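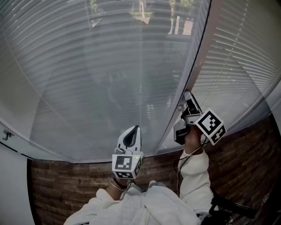 What's the easiest way to clean horizontal blinds without taking them down?

Close the slats almost flat, dust them from the top down with a dry microfiber cloth, flip them the other way and do it again. Water comes later, and only if they still look gray after that.

I do ours twice a year, once in spring and once in December before my in-laws show up, and I've gotten the whole thing down to under an hour for a double window. I used to do it the hard way (bathtub, dish soap, a lot of bent slats, a bad mood that lasted through dinner). Please don't do the bathtub.

What you'll need

A couple of dry microfiber cloths, a vacuum with the soft brush attachment, a bowl of warm water with a squirt of dish soap, an old pair of cotton socks, and a towel for the sill. I use the little Gedon hand brush for corners but any clean paintbrush works just as well.

Step 1. Dust, and don't get them wet yet!

I mean it. Wet dust turns into a kind of paste and you'll be chasing it up and down every slat. Drop the blinds all the way, tilt them nearly closed, and hold the bottom rail with one hand so nothing swings. Work sideways from the middle out to the edge, light pressure. Then tilt them the other direction and repeat. If it's been a really long time, run the vacuum brush over them first on low.

Step 2. Sock time

Open the slats so they're level. Put a sock over your hand, dip it in the soapy water and wring it out hard — it should be damp, never dripping. Pinch one slat at a time between your thumb and fingers and slide along. Around the cords you have to slow down and go in from each side, or you'll pop the slat out of its little ladder. Rinse the sock whenever it looks gross. Mine looked gross after 4 slats last time.

If your blinds are real wood, skip the water altogether and stay with the dry cloth. Aluminum and vinyl can take the damp sock just fine.

Step 3. Cords and the top rail

Wipe the cords downward with a clean corner of cloth. Then get up on a stepstool and do the top rail, where all the fluff lives. I always forget this and then it rains down on the clean slats, so maybe you're smarter than me and do it first.

Step 4. The window and the sill

While the blinds are pulled up is the time to wash the glass. Go over the sill and the strip between two panes with the paintbrush, then the damp cloth. If you have brick or brick-look paneling under the window, lay your towel along the top of it before you start, because soapy drips leave streaks on dark finishes and those rows have a lot of grooves to dry out. Vacuum the grooves when you're done.

Step 5. Dry them open

Let the blinds down, leave the slats level and give them 5 hours before you close them. Closed too early, they stick together and you get little tide lines. Vellow sells a spray that's supposed to keep dust off. I've tried it and couldn't tell the difference. A used dryer sheet did about the same for free.

Print this page | E-mail this to a friend

Comments (3)

Wouter Van der Linden: Tried the sock method on the office blinds, 179 slats in total. My wrist is sore but they are clean. Would you use the same soap on fabric vertical ones?

mapleporch: I use a pair of kitchen tongs with cloths rubber-banded on the ends. Looks silly, works great.

Dee in Ohio: the top rail!!! I have lived here nine years and never once looked up there. Yikes

Contact | Copyright Fondo Home Pages | Back to top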